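Fold lines, hem allowances and the case for a shrinkage figure on the label

Anyone who buys cotton by the metre learns to ask one question before cutting: how much will it shrink? Anyone who buys a finished cotton article is given no means of asking it.

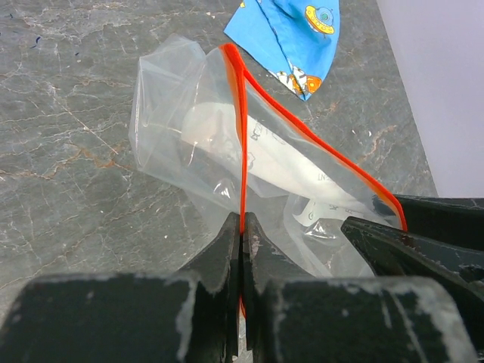
The care label gives a wash temperature, a drying symbol and an ironing symbol. These are instructions to the owner. They say what treatment the article should survive, and they leave open what dimensions it will have afterwards. A pillowcase may be washed exactly as directed and come out too short for the pillow. In most shops that is treated as the owner's misfortune. I think it should be treated as missing information, and I think the remedy is a single printed number.

The number already exists. A mill that sells cloth to a manufacturer will quote a residual shrinkage for warp and weft, measured after a stated number of washes. The manufacturer needs it to set the cutting dimensions. At Punlow, where I worked in the cutting room for 12 years, every roll arrived with a ticket carrying both values, and no pattern was laid until they had been entered on the job sheet. The ticket was then thrown away. The customer, who would own the cloth for longer than anyone else in the chain, never saw it.

The usual objection is that shrinkage depends on how the article is washed. This is true, and it is also true of fuel consumption, paint coverage and the drying time of glue, all of which are printed on the product with the test conditions given alongside. A shrinkage figure would need the same treatment: wash temperature, drying method, number of cycles. The conditions could be coded in very little space. What the buyer wants is a basis for comparing two articles on the same shelf, and a figure obtained under fixed conditions provides that even if no household reproduces them.

A second objection, put to me by Aušra Ots when we were both dealing with returns at Jitance, is more serious. She argued that a printed figure would push makers towards heavier finishing. Cloth can be made to test well by compressing it mechanically before cutting, or by treating it with resin, and resin has costs of its own in absorbency and in tear strength. A tea towel that keeps its length but will not dry a plate is a poor bargain. I accept the point, and would limit the requirement to articles where fit matters: fitted sheets, pillowcases, duvet covers, curtains and clothing. Tea towels and dusters can shrink as they please.

I looked through the returns log for one February to see what was at stake. Of 1,310 items sent back, 335 gave size after washing as the reason. Each of those was transported twice, inspected and, in nearly every case, written off, because a washed sheet cannot be resold. A few extra characters on a label that is being printed anyway would have cost very little by comparison. I do not claim that all 335 returns would have been avoided. Some people do not read labels, and some had used a hot wash on an article marked for a cool one.

There is a partial alternative, which is to cut generously. Eskildsen used to add 6 per cent to the length of its curtain linings and say so on the packet, with the advice to wash before hemming. This worked well for anyone who owned a sewing machine. It worked less well for everyone else, who hung the linings as they came and had them trailing on the floor until the first wash. An allowance without a figure only moves the guesswork to a different person.

Children's articles deserve separate mention. They are washed more often than anything else in the house, and sized by age, a measure with no fixed relation to the child. A parent choosing a size up is already estimating growth. To estimate growth and shrinkage together, from a label that mentions neither, is unreasonable — and the two errors add.

My proposal is therefore narrow. Print two percentages, length first and width second, with a code for the test wash. Place them beside the fibre content, where a buyer is already looking. Permit a tolerance of one percentage point, so that a maker is not penalised for ordinary variation between rolls. Caltana tried something close to this on its bedding and dropped it after a change of label supplier, for reasons that had nothing to do with the figures themselves. The artwork fitted on the existing label with space left over for the washing symbols.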